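**Ticket:** right hand, thumb drifts open during sink pick trials
**Product:** Tanoli five-finger hand on Lornetex wrist adapter
**Site:** Trirkemar test kitchen
**Status:** open, waiting on vendor
**Opened:** 18th January

Hello again to the Lendolwood support desk, and thank you for being so patient with us in December over the adapter plate. That part is solved and the plate has been rock steady ever since. I'm opening a fresh ticket so the old one can rest in peace.

We're comparing your hand against the two-jaw gripper we used all last fall. Same arm, same controller, same kitchen. The job is simple to say and less simple to do: take one piece of produce out of the left bowl of the sink, carry it over the faucet, and set it down on the plate on the dish rack. The two-jaw gripper does fine with the carrot and poorly with anything round. Your hand is lovely with round things (it picked up the apple the very first time we asked, and I may have clapped) but after a while the thumb stops closing all the way.

### What we see

- The thumb is commanded to full close and stops short. The four fingers close as they should.
- It begins on the 9th pick or later. We have never had it on a cold start.
- The controller reports the thumb as "in position," so our script happily lifts and the item stays in the sink.
- A power cycle of the hand clears it. Restarting only the script does not.

In the last long session we ran 39 picks and lost 9 of them this way. I went back through the log twice to be sure I wasn't blaming the thumb for plain old bad aim. A few other misses were bad aim, and those I've left out.

You asked in December how we rest the hand between picks, so I've included the waiting pose: fingers up, thumb out to the side, on the right of the sink. The script holds it there for 10 seconds while the camera looks over the bowl and picks a target.

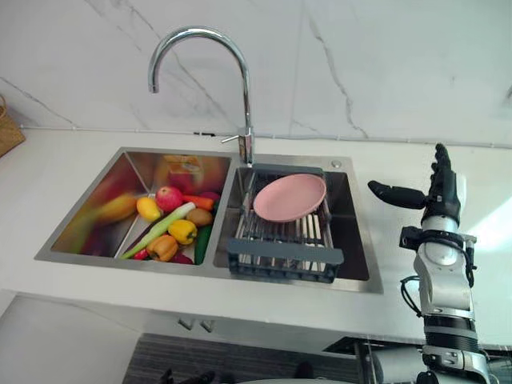
*Waiting pose, right hand. Produce in the left bowl, plate on the rack over the right bowl.*

I did wonder whether holding the thumb out like that was warming up its motor, so that's where I started.

### What we tried

**1. Relaxed the thumb in the waiting pose.** Brought it halfway in toward the palm. The fault came later in the run but it still came. I'd call this a hint and no more than that.

**2. Cable slack.** The bundle loops down beside the forearm, and I worried it was tugging at the wrist when the arm reached low into the bowl. We gave it more slack and ran the same picks again. No change at all.

**3. Swapped controllers.** Put the spare Lornetex controller in, same firmware. The fault followed the hand, so I'm fairly comfortable saying the controller is innocent.

**4. Lowered grip force.** Dropped it to almost half on the thumb only. This was the best result by a long way, with no fault for an entire session. Sadly the cucumber now slides out of the grip, and the leek was always a bit of a wrestling match even at full force.

**5. Put the two-jaw gripper back on.** Clean run on the same list, aside from its usual trouble with round items. Hand back on the next morning, fault back by lunch.

### Where that leaves us

My guess is that the thumb is hitting some kind of heat limit and quietly holding back without telling the controller. I'm happy to be wrong! Could you let us know:

- whether the thumb motor has its own temperature reading we can log, and on which channel;
- whether "in position" is measured at the joint or at the motor;
- whether there is newer firmware for this hand, and if so whether our saved calibration survives the update (we lost it once before and it was a long afternoon).

Until I hear back we're running at the lower grip force and skipping the cucumber and the leek. The comparison can carry on like that for a while, though I'd like to give your hand a fair shot at the full list before we write anything up.

Logs for all five tests are attached, along with the waiting pose settings. If you'd like a live look, we can have the arm set up any weekday morning, just give me a day's notice so I can free up the kitchen.

Warm regards from the Trirkemar kitchen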